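Where Does the Paper Go? Clearing Up a Shared Workshop
Project report by Bethel Negussie, with Nahom Teshome and Petrică Vlad
15 September 2022 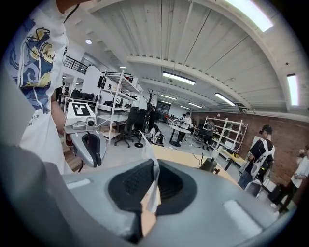
When the three of us first sat down to choose a topic, we wanted something we could finish in one summer without spending much money, and Nahom kept coming back to the scrap paper. Anyone who has worked in a big shared workshop knows how it goes. You unpack a part, you crumple up whatever it was wrapped in, you put it down "for a second" — and then you go home. Multiply that by everyone who uses the place and you have our project.

Our adviser, Harish Garg, liked the idea but asked us to make it smaller, and he was right to. We had been planning to look at every kind of waste, including tape, foam and bottles. In the end we kept to paper and cardboard, and we gave ourselves 21 days in July to do it.

What we did

For the first part we changed nothing. At closing time we walked through the workshop, picked up the paper and cardboard that had been left out, and wrote down each piece and where we found it. A crumpled sheet counted as one piece, and so did a torn strip of cardboard, however small. We argued quite a bit over strips that had clearly come from the same box, and Petrică finally settled it by saying that if you have to bend down twice, it is two pieces.

By the end of the 21 days our notebook had 769 pieces in it. I had guessed we would get to a couple hundred, so I was pretty surprised! Most of it was plain white paper, a lot of it balled up, and the cardboard was mostly flaps and inserts from small packages.

For the second part we set out two bins from Hadgu, one for paper and one for cardboard, and moved them closer to the places where people open their packages. We also handed out 50 short survey forms and were very grateful to get 34 of them back filled in.

What people told us

The answer we heard most was that the old bin was too far away. A few people said they crumple paper out of habit and had no idea that flat sheets take up so much less space in a bin. Karthikeyan Varma wrote us a whole page on the back of his form about flattening boxes, and we have borrowed several of his ideas for the sign we are making.

Problems and next steps

We lost one evening of notes when the notebook got left on a bus, so that day is only an estimate. We also never weighed anything, and I would like to if we do this again. The bins are staying where they are for now, and Nahom is still working on the sign.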